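双腕ロボット清掃キット「Min」試用評価 中間報告書(2月分)

提出先:Fildale 施設管理部 御中
作成:評価担当 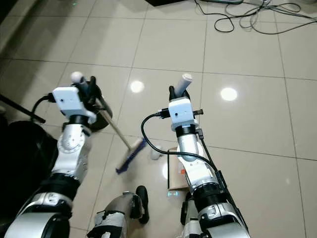 1. 今月のまとめ

2月は、Fovow社の清掃キット「Min」の試用の二か月目でした。先月は設置と調整に多くの時間を使いましたが、今月は予定の試験をほぼ全部行うことができました。この報告では、掃き掃除の試験の結果、使った時間、見つかった問題、来月の計画、そして貴部に判断をお願いしたいことを書きます。

先に結論を申し上げますと、紙コップのような軽くて大きいごみについては、実用に近いところまで来ています。細かいごみと、床のケーブルの近くの作業は、まだ十分ではありません。したがって、現在の段階で本契約をおすすめすることはできませんが、試用を続ける価値はあると考えます。

2. 評価の対象

「Min」は、すでにある脚付きの双腕ロボットに追加して使う製品です。中に入っているものは、動作ソフトウェア、手首に付けるカメラの取付部品、それから教示用の操作端末です。ロボットの本体は含まれていません。今回の本体は、昨年度の搬送試験で使ったものをそのまま使っています。

この製品の特徴は、専用の掃除道具が要らないことだと説明されています。人が使う普通のほうきとちりとりを、ロボットのグリッパーで持って作業します。私たちの施設には掃除道具がすでにたくさんありますので、この点は導入の費用を考えるときに大切です。

左の手でほうきを持ち、右の手でちりとり側の道具を扱うのが基本の形です。左右を逆にする設定もありますが、今月は試していません。

3. 試験の方法

試験は、タイル張りの床の部屋で行いました。タイルは大きい四角のもので、表面につやがあり、照明がはっきり映ります。じゅうたんの部屋での試験は来月に予定しています。

一回の試験は、次の順序です。担当者が床にごみを一つ、または数個置きます。次に、操作端末から開始の指示を出します。ロボットがほうきでごみをちりとりの方へ動かし、ごみがちりとりに乗ったら成功とします。時間の上限は一回2分としました。上限を過ぎたもの、担当者が手で助けたものは、すべて失敗に数えています。少し厳しい数え方かもしれませんが、夜間に人がいない状態で使うことを想定すると、この方がよいと判断しました。

ちりとりは、市販の樹脂製のものと、段ボールで作ったものの両方を使いました。段ボールの方は、縁の高さや角度をすぐに変えられるので、調整の段階ではとても便利でした。ただし、くり返し使うと縁が曲がり、床との間にすき間ができます。最終の評価では、市販品の結果だけを使う予定です。

4. 試験の結果

今月行った試験は、全部で337回です。ごみの種類によって結果の差が大きかったので、種類ごとに書きます。

紙コップは、よい結果でした。床に倒れた状態から始めても、ほうきで軽く押すだけでちりとりの方へ進みます。失敗した場合の多くは、コップが転がって向きが変わり、ほうきの端から外れたものです。製品側のソフトウェアは、外れたことに気づいて、もう一度ほうきを置き直します。この置き直しの動作は先月の版にはなく、今月の更新で追加されました。効果は明らかにあったと思います。

丸めた紙は、紙コップとほとんど同じ結果です。転がり方が小さいので、むしろこちらの方が安定していました。

乾いた細かいごみ(紙くず、砂)は、あまりよくありません。大部分は集まりますが、タイルの目地に残ります。人が掃くときは、目地のところでほうきの角度を変えたり、短く何度も掃いたりします。現在の「Min」は、いつも同じ長さの動きで掃きますので、目地に入ったものを出すことができません。この点は製造元に伝えて、対応を検討中という回答をもらいました。

平らなもの(レシート、薄い包装紙)は、今月もっとも難しい種類でした。床に張り付くと、ほうきがその上を通り過ぎてしまいます。連続で40回試した中で、途中から押し付ける力を強くしましたが、今度はほうきの毛が大きく曲がり、動きが不安定になりました。力の設定は、元に戻してあります。

5. 道具の持ち方について

ほうきの柄は、はじめ、持つ位置が試験のたびに少しずつ違っていました。持つ位置が下になると、ほうきの先が床に当たる角度が変わり、掃く幅が狭くなります。今月の中ごろから、柄の上の方を持つことに決めて、教示データも作り直しました。それからは、同じ設定で続けて試験ができるようになりました。

柄の太さについても注意が必要です。木の柄は滑りにくく、問題がありませんでした。表面が滑らかな金属の柄は、掃いている間にグリッパーの中で少し回ることがあります。回ると、ほうきの面がごみに対して斜めになります。製造元の説明書には柄の太さの範囲は書いてありますが、材料については何も書いてありません。説明書に加えてもらうよう依頼しました。

6. カメラと照明

手首のカメラは左右に一つずつあります。ほうきの先とごみの位置は、主にこのカメラの映像から計算されます。

問題になったのは、床に映る照明です。つやのあるタイルでは、天井の照明が明るい円になって映り、白い紙コップがその円の近くにあると、位置の計算がずれることがありました。照明を半分にすると、この問題はほとんどなくなりました。夜間の運用では照明を暗くする予定ですので、実際の影響は小さいかもしれません。しかし、非常灯だけの暗さではまだ試験していないため、今は何とも言えません。

カメラのケーブルにも改善が必要です。ケーブルは手首の横から出て、輪のようになって腕に沿って戻ります。腕を大きくひねる動作のとき、この輪がほうきの柄に触れそうになったことがありました。現在は、ひねる角度に制限をかけて運転しています。製品として売るためには、ケーブルを短くするか、腕の中に通す設計がよいと思います。

7. 安全に関すること

人や設備への接触はありませんでした。非常停止は2回使いました。一回目は、床にある電源ケーブルの方へロボットの足が近づいたときです。二回目は、操作端末との通信が切れて、画面の表示が止まったときです。二回目の場合、ロボットは自分で停止していましたが、担当者からはそれが分かりませんでしたので、念のために停止ボタンを押しました。

床のケーブルについては、私たちの側にも反省するところがあります。試験の準備のとき、作業の範囲の近くにケーブルを置いたままにすることが多くありました。Minは、ごみとケーブルを区別する機能を持っていると説明されていますが、細い灰色の線は区別できないことがあります。来月からは、作業の範囲を先に決めて、その中にはケーブルを置かない規則にします。

8. 費用と時間

試用の費用は、当初の予算の中に収まっています。今月の追加の支出は、ほうきと消耗品だけでした。

担当者の作業時間は、今月40時間を超えました。その大部分は、ごみを置き直す作業と、記録を書く作業です。記録については、操作端末から自動で出せるようになれば、かなり短くなります。比較の候補であるEritz社の製品には、この自動の記録がすでにあります。ただし、Eritzの製品は専用の道具が必要で、今あるほうきは使えません。二つの製品の詳しい比較表は、次の報告に付けます。

9. 製造元の対応

質問に対するFovow社の返事は早く、内容もていねいでした。ソフトウェアの更新は今月一度ありました。更新の後、前の設定の一部が消えてしまい、半日ほど試験ができませんでした。更新の前に設定を保存する手順が、説明書の後ろの方に小さく書いてありましたが、私たちはこれを見落としました。同じことが起きないように、社内の手順書に追加しました。

10. 来月の計画

3月は、じゅうたんの部屋での試験、暗い照明での試験、左右の手を逆にした試験を行います。目地に残るごみについては、製造元から新しい版が届いた場合に、今月と同じ条件でもう一度試します。届かない場合は、ほうきの毛の硬さを変えて、どのくらい改善するかを調べます。

Fildaleの実際の廊下での試験も、できれば来月中に一度行いたいと考えています。最初は人が通らない時間、たとえば夜の9時以降がよいと思います。

11. お願いしたいこと

次の二点について、ご判断をお願いいたします。

一点目は、廊下を使う許可です。使用する区画と時間の希望は、別紙に書きました。

二点目は、試用期間の延長です。現在の契約は3月の終わりまでですが、新しい版の評価を十分に行うには、もう一か月必要です。製造元からは、延長の間の使用料は今と同じでよいという返事を受けています。

試験の記録と、失敗した回の動画は共有フォルダに入れてあります。ご不明の点がありましたら、評価担当までご連絡ください。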